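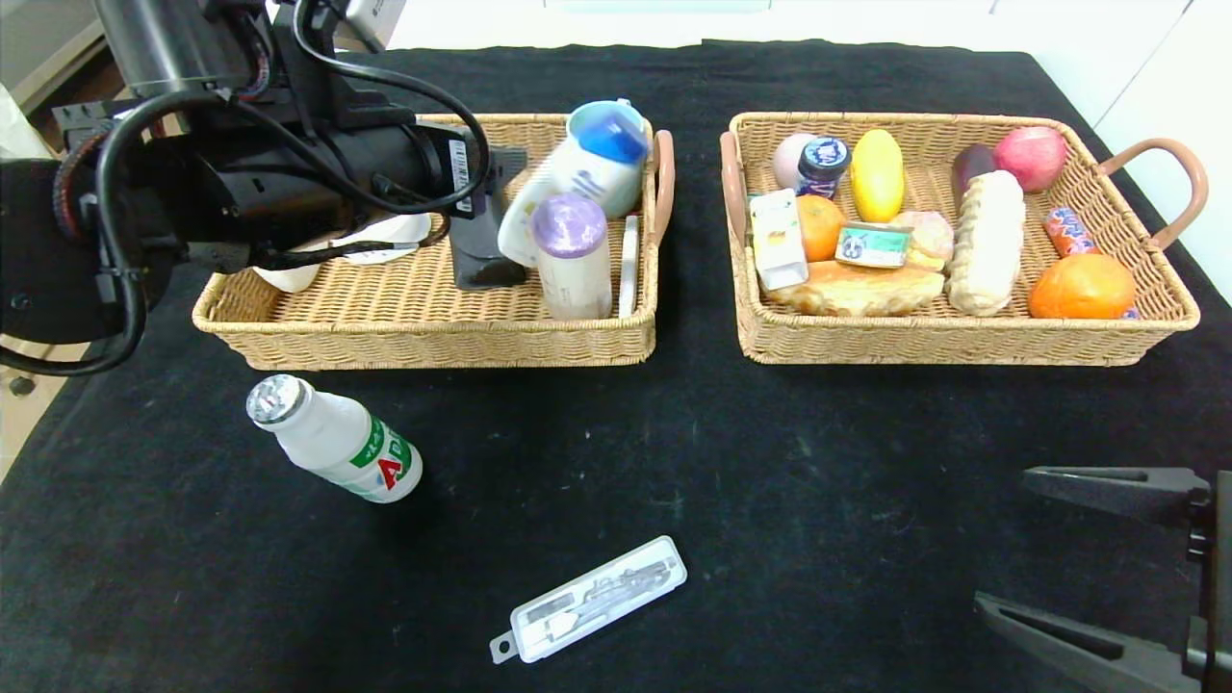 Figure 1. Two-basket layout, household items left, food items right.

Home Issues Authors Search Next article

3.2 Sorting by basket

Same type of basket for both groups. Rectangular, woven wicker, handles, low walls. We wanted no hint from the container itself, so what goes where has to come from the contents. Food on one side, dishes and small household things on the other. Black cloth under everything, which keeps the tan weave easy to pick out.

The food basket is the crowded one. Fruit along the back, including a pale pink one and a red apple, with an orange further forward. A small jar with a dark blue lid goes back there too. Jars were argued over in the Jokimside pilot (is a jar food or storage?) and we settled on food, following the Drustberg item list. That list runs to 597 entries, far more then we needed, and it's vague on toiletries.

The other basket holds fewer things but odder shapes. A mug takes up a lot of room and doesn't nest with anything. Small bottles tend to go in front of tall items, where they can be reached without lifting the mug out. We did not fix positions inside a basket. Only the group was fixed.

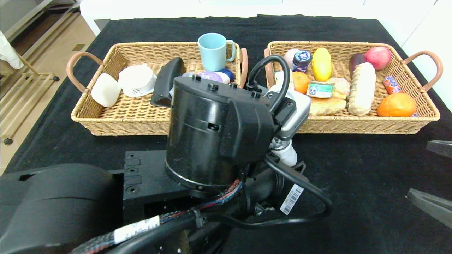
Does an item in the right group but lying on its side count as sorted?
It counts. Orientation was left out of the score, and only the basket an item ended up in was recorded.

Scoring follows Kvaran: 2 points for the correct basket, none otherwise, totals rescaled to 1000. Items left on the cloth get nothing. Play food was scored same as packaged goods. Mixed items, e.g. a mug with candy in it, were dropped from the Zosus set before scoring, see section 4 for teh reduced list.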